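A visit to Pralta: one robot, two arms and the room inside the computer

In October our evening class in machine maintenance was invited to the workshop of Pralta. I had signed up for the tour of the packing hall, but the group was divided in two and I came to the robot side. The machine we saw is called Cedo. It has a torso and two arms, and before it does any task on the real floor it does it in a simulated room, as seen from its own head height.
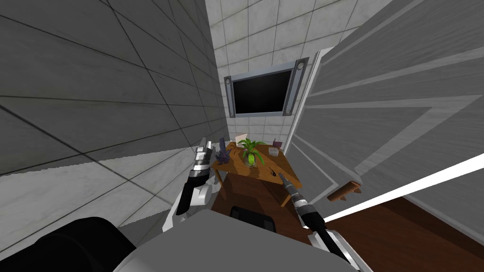

Arrival and the first half hour

We were received at the side entrance by Rasa Koppel, who is responsible for the cell. She gave us safety shoes and asked us to leave our bags in lockers. The cell itself stands behind a low fence with a gate, and on the gate there is a switch. When the gate is open the arms have no power. She opened it and closed it several times so that we could hear the brakes engage. It is a dry click, first in the shoulders and then further down the arm, and I noticed that one click on the right side was a little later than the others. Rasa had noticed it too. It was written already in the cell book with a pencil.

The cell book is a normal paper notebook with squared pages. I mention it for the reason that in my own company we have a program for this, with a password, and many small things are never written down. At Pralta everyone who touches the machine writes one line.

The room on the screen

The biggest part of our visit was at the desk beside the fence. There the simulation runs, and Kwesi Fiadzo explained it to us. He is the one who builds the rooms. The room of that day was a tiled one, with a wooden side table against the back wall, a screen hanging above it and a tall grey door on the right. On the table stood a plant in a green pot, a small purple thing with spikes, a little box and a glass dish.

I asked why the table was so full. Kwesi said that an empty table teaches you very little about the reach of an arm. The left gripper was standing close beside the purple thing, over the edge of the table, and the tip of the right one was at the front of the table top. With these two positions he checks if the model of the robot has the same length as the robot behind the fence.

In his opinion the glass dish is the most difficult object in the room. For the plant he has another worry, the leaves. They spread wide, and he must decide if they count as something solid or not. At present they do, so the arm has to go around them.

How the model and the machine are kept together

For me this was the most useful part, and I made my notes carefully.

When a part of the real arm is changed, the model must be changed also. This sounds simple. Last spring the team changed the fingers of the left gripper for a new set from Kwofie, and the new fingers were longer by the thickness of a coin. The model was not changed on the same day. In the simulation everything was correct, and in the cell the gripper pressed on the table at each approach. The table has still a row of small marks, and Rasa showed them to us without any shame.

Now they have a fixed order of work:

Take the power off and hang the tag on the gate.
Change the part and tighten the screws crosswise, first by hand and then with the torque key.
Measure from the wrist to the end of the finger with the gauge, closed and open.
Write both values in the cell book.
Put the same values in the model and restart the simulation.
Move both arms to the zero position in the cell and on the screen, and compare the joint values.
Drive to the corners of the table at low speed with one person at the stop button.

The comparison of the joints is made by a second person, who has not changed the part. If one joint is different, they do not correct it in the software. They look first at the marks on the joint ring, where a fine line on one side must meet a line on the other side. Rasa said the software correction is a temptation, and that she has given in to it twice and regretted it twice.

Cables, grease and the gripper

After the coffee we were allowed inside the fence, three persons each time. The cover of the right forearm was open. I had expected more space in there. The cable for the gripper goes through a sleeve made by Loveo, and the sleeve is replaced after 1,000 hours of work whether it looks good or not. The counter on the cabinet was at 2,211 hours, so the third sleeve was in use and still quite clean.

The cable must have a loop at the elbow. If it is too short it pulls when the arm is stretched, and if it is too long it rubs on the cover. Kwesi let me bend the arm by hand with the brake released, which needs two people, one for the arm and one for the button. It was heavier than I thought.

The gripper fingers are wiped with a cloth each morning, and the guide is greased with a very small quantity. One lady from our group asked how small. Rasa took a match, dipped the end of it, and said "this, and then take half away again".

The start in the morning takes 30 minutes when all is in order. There are 57 points on the check list, but many of them are only a look. I would have liked a copy of the list and I was told politely that it is not given out.

What I did not understand

I did not follow completely how the lighting of the simulated room is chosen. It was very even, and one participant asked if the real hall should not be copied, with its windows and its dark corner by the lockers. Kwesi answered at length about camera settings, and there my English and my knowledge both came to an end.

Practical remarks for the next group

The workshop is ten minutes on foot from the bus stop, and the last part has no pavement. Bring a pencil, as pens are not allowed inside the fence. The desk has place for six people to see the screen well, so those who stand behind should ask to change in the middle. The late click in the right shoulder was planned for repair in the following week, and Rasa has promised to write to our teacher what she finds there.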